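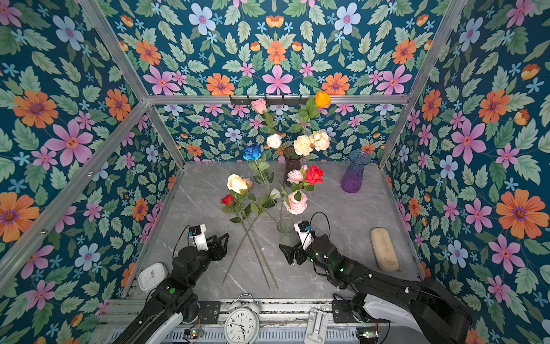 In welcher Reihenfolge soll ich die Serie Prolcombe anschauen?

Henok Habte, März, 21:40 Uhr

Guten Abend zusammen. Ich habe vor kurzem mit dem Anime Prolcombe angefangen und bin jetzt bei Folge 9 der ersten Staffel. Nun habe ich gelesen, dass es auch einen Film gibt, der Wistau heisst, und dazu 2 Sonderfolgen. In meiner App stehen die Sonderfolgen ganz vorne in der Liste, noch vor der ersten Folge. Der Film steht dagegen unter einem eigenen Eintrag, ohne Nummer.

Meine Frage ist: Muss ich den Film sehen, bevor ich die zweite Staffel beginne? Und verraten die Sonderfolgen etwas über die Figur Gebreyes? Ich möchte sehr gerne vermeiden, dass ich das Ende schon vorher kenne. Ich schaue mit deutschen Untertiteln - falls es Unterschiede zwischen den Fassungen gibt, bitte ich um einen Hinweis. Vielen Dank im Voraus.

Garba Briggs

Hallo Henok, ich habe die ganze Serie zweimal gesehen und würde dir diese Reihenfolge empfehlen: zuerst die erste Staffel vollständig, danach den Film, danach die zweite Staffel. Die Sonderfolgen kannst du nach der fünften Folge der zweiten Staffel anschauen. In der App stehen sie nur deshalb vorne, weil sie dort als Staffel 0 eingetragen sind. Mit der Handlung hat das nichts zu tun.

Der Film erzählt die Reise in die Hafenstadt, und am Anfang der zweiten Staffel sprechen die Figuren mehrmals darüber. Man versteht diese Gespräche auch ohne den Film, aber einige Szenen wirken dann etwas leer. Über Gebreyes erfährt man im Film nur wenig. Die zweite Sonderfolge zeigt allerdings seine Kindheit, und dadurch wird eine wichtige Überraschung verdorben. Diese würde ich also auf keinen Fall jetzt schon anschauen.

Zu den Untertiteln: In der älteren Fassung wird der Name des Ordens in jeder Staffel anders übersetzt. Das hat mich am Anfang sehr verwirrt. Es ist immer derselbe Orden.

mondkeks42

Film kannst du weglassen, ist eh nur Füllmaterial. Die Musik ist aber gut.

Esateck

Ich bin mit der vorigen Antwort nicht ganz einverstanden. Die letzte Szene im Film, nach dem Abspann, wird in der zweiten Staffel direkt fortgesetzt. Wenn man wenig Zeit hat, genügt es vielleicht, nur das letzte Drittel zu sehen. Sonst stimme ich Garba zu. Die erste Sonderfolge ist übrigens eine reine Komödie am Strand und passt überall hin - die kannst du auch heute Abend schon anschauen.

Kontakt | Nutzungsbedingungen | © Alle Rechte bei den jeweiligen Verfassern | Nach oben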